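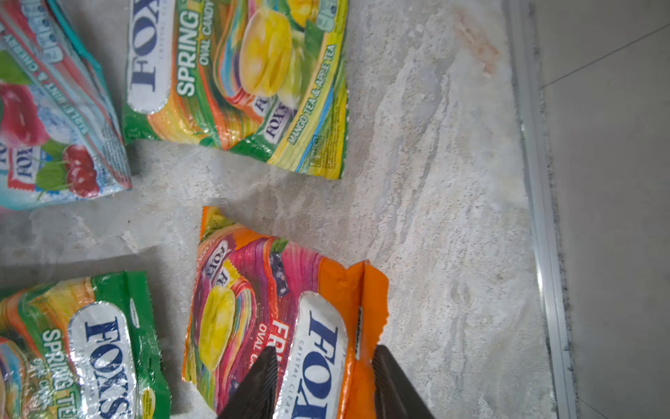
Gripper fingers closing on a Fox's candy packet.

Write the Handling Rule Before the Speed Rule

Most site standards for two-arm packing cells open with cycle time. Plevau's draft, which Colleen Kowalchuk circulated in June, does the same. Section 1 sets a minimum rate, and section 4 gets to how a packet should be held. I think the order is wrong, and it affects how people tune the cells.

Flexible film packs have no fixed shape. The crimped end folds under load, and a printed panel can shift against what is inside it. A rule that says only "grasp securely" can't be audited. Harvey Sutherland's alternative wording names the contact zone, the maximum closing force and the permitted tilt.
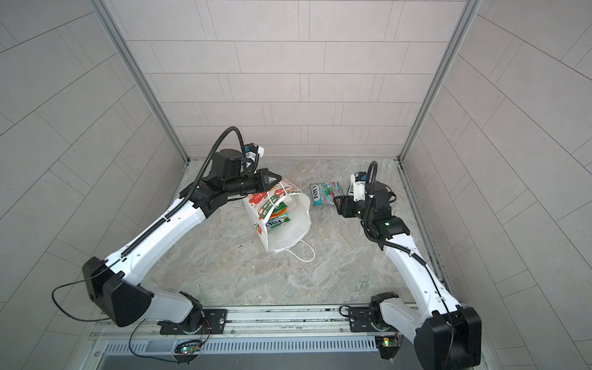
The receiving container needs the same treatment. A paper bag is not a fixture. If one arm steadies the rim while the other loads, the standard must say which arm may move first and what the holding arm does when it loses contact. The Plevau draft assigns both arms the same stop condition. That is simple to certify, but it releases the bag at the moment it most needs support.
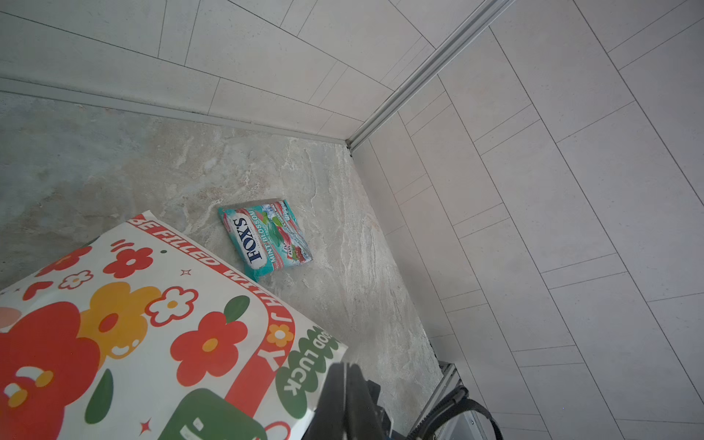

A Mint Blossom packet on the floor of the cell, with the gift bag close by.

Packets outside the bag are another gap. Carter Gauthier argues that any item at rest on the cell floor should count as a fault. I disagree. A packet waiting to be picked and a dropped packet can look identical to a camera, so the class should come from the task log. Brorkureo adopted that approach for a trial of 1000 cycles. Reviewers had 42 disputed events to settle, and the log decided most of them without a replay.

Cable clearance also belongs in the handling section. Wrist cabling moves with every grasp, and a limit checked only at the home position says little about a reach toward the back wall.
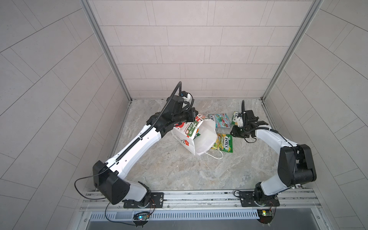
What the next draft should change

Move handling to section 1. State force and tilt limits per pack type. Give the holding arm its own stop condition. Require 200 logged cycles after any gripper change, and publish the rate only for cycles that met the handling limits.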